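Notes for the Sunday talk: "Why the bathroom cabinet is full"
Speaker: Tharushi Biswas

Wait for the tea urn to stop. It takes a while.

Start with the survey. We wrote to 4,000 households in Gondudell and asked what was in the cabinet. 1,466 replied, which is a lot of people willing to discuss their ointments with a stranger. Pause here. If they laugh, fine. If they don't, carry on as though it was a statistic.

Of those, 303 owned something they could no longer identify. Read out the reply from the man who has kept the same tube through two house moves and a divorce. Don't do his voice.
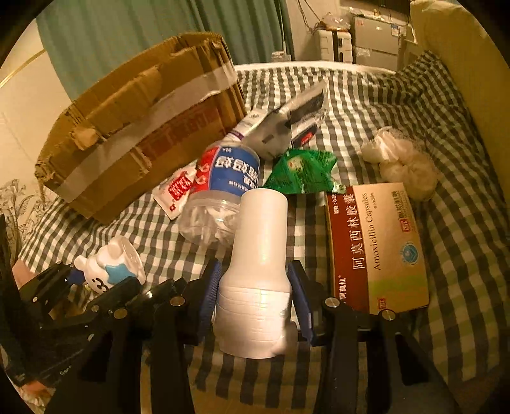 Next, why we keep it all. Throwing out a half-used thing feels like admitting we'll never have that cough again. My aunt kept hers in date order, oldest at the front, like a wine cellar.

Then the Sutow returns scheme. Posters in every chemist, a jingle, a bin with a lid that needed both hands and a knee. 155 people used it in December. Somebody left a sandwich in it.

Skip the Tivico slide if we started late. Mr Amarasinghe will ask about eye drops whatever happens, so leave him five minutes.

Finish on the date check: one shelf a month, starting at the top. Ask who's done theirs. Keep my own hand down.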